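Vakell two-arm tidying kit: product review meeting
Minutes, 7/14/23

Chair: Randi Myklebust
Present: representatives of Cokmont (buyer), Lindqvist (supplier), Priltanard (test site)

1. Minutes of the May meeting
Agreed without change.

2. Price and terms
Lindqvist confirmed a hire price of 688 per unit per month, spare finger set included. Minimum term is 14 months. Cokmont asked for a break clause at the halfway point. Lindqvist will reply in writing.

3. Gripper fingers
The supplier reported that the revised finger is rated for 400 hours before replacement. Cokmont noted that the rating was obtained on rigid parts and asked for a separate figure for cloth. None is available yet. The manual still shows the old finger and is to be reissued.

4. Laundry task
Priltanard presented the task as laid out in the test bay. Clothing is placed on the seat and the basket stands between the two arms. The pass condition is that the garment is inside the basket, with no part hanging over the rim, and that the basket has not been moved. Two points were raised on the method:
- A cloth liner which bulges above the rim may catch a finger on the way out. Liner height is to be recorded for each run.
- Garments which overhang the seat are to be logged separately from those lying flat.
The meeting accepted the layout for the next round of runs.

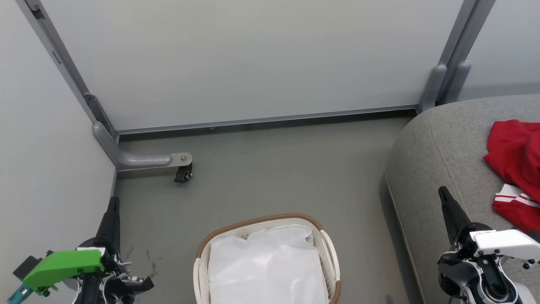

5. Software
Version 2 of the control software is to be installed before the next round. Settings are to be saved beforehand, as the installer overwrites them. Priltanard asked for a way back to the present version. Lindqvist will supply one.

6. Actions
Lindqvist: break clause reply, cloth rating, reissued manual.
Priltanard: liner height column added to the run sheet.
Cokmont: comments on the draft hire agreement.

7. Next meeting
Date to be set by the chair once the runs are complete.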